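Thepsuriya keeps its marble as bathroom work reaches final floors

Tuesday, September 3, 2019

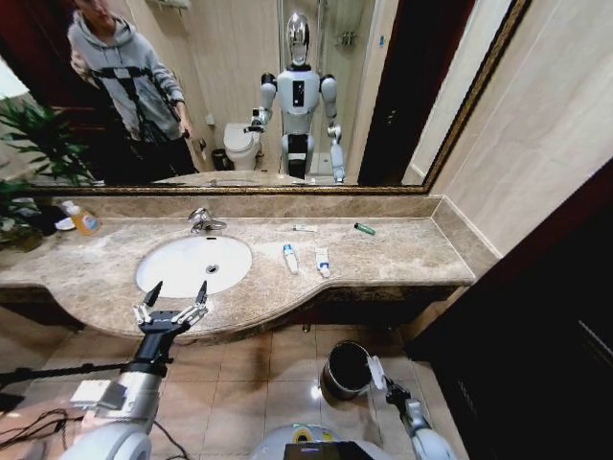

Bathrooms at the Thepsuriya serviced apartments will keep their original marble vanity tops when the last stage of refurbishment starts later this month. The management company, Ninard, had planned to replace them with white composite units but dropped the idea after a survey of residents in the spring. The mottled beige and tan tops, with the curved front edge that bulges out in the middle, will instead be cleaned, repolished and resealed where they stand. The wide mirrors with thin gold-toned frames are staying too.

The building has 46 apartments, most of them let for six months or longer. Work on the lower floors was finished before the rainy season, and the remaining bathrooms are due to be done by the end of October.

Sunee Jaidee, who manages the building for Ninard, said residents had been clear about what they wanted. "We sent out a form with pictures of the new units and a lot of people wrote back that they liked what they had," she said. "What they complained about was the water pressure and the drains, so that is where the money is going now."

Each bathroom will get new pipework under the basin, a new shower valve and fresh sealant along the backsplash. Wall tiles will be replaced only where they are cracked. Ninard bought 300 spare tiles from a closed showroom to match the existing beige ones, and Ms Jaidee said the stock should be enough for the upper floors with a few boxes left over.

The marble work is being carried out by Tonik, a local stone restoration firm. Its staff will spend one day in each apartment and come back the following morning to apply the sealer. Residents are asked not to put anything on the countertop for 24 hours afterwards. Taps can be used during that time, but water should be wiped up if it gets on the stone.

Before the first visit, residents should clear the countertop completely, including bottles, dishes, cloths and plants. Potted plants should be moved well away from the bathroom - the polishing powder is fine and settles on leaves. Items on the shower shelf may be left where they are unless the valve is being changed the same day. Wastebaskets and bath mats should be taken out so that the floor can be covered.

Ninard has also given advice on looking after the stone once it has been sealed. Acid cleaners, vinegar and lemon-based sprays should not be used on it. Pump bottles are best kept on a small tray or dish, as drips from the neck can leave a ring. The office will stock a neutral cleaner made by Josta, sold at 200 baht a bottle, but residents may use any product marked as safe for marble.

The supply of cold water to the upper floors will be turned off between 9am and noon on working days while pipes are changed. Notices will be put up by the lifts two days in advance. A spare apartment on the second floor will be open for anyone who needs a shower or toilet during those hours, and the key can be collected from reception.

There is no charge to tenants for the work. Owners who live in their apartments will pay 548 baht towards the sealing, which will be added to the October service bill. Those who have had their own vanity fitted in the past can opt out by telling the office before their floor is started.

Appointments are being made floor by floor, from the top down. Residents who will be away can leave a key and a signed form with reception, and a member of the building staff will stay in the apartment while the work is done.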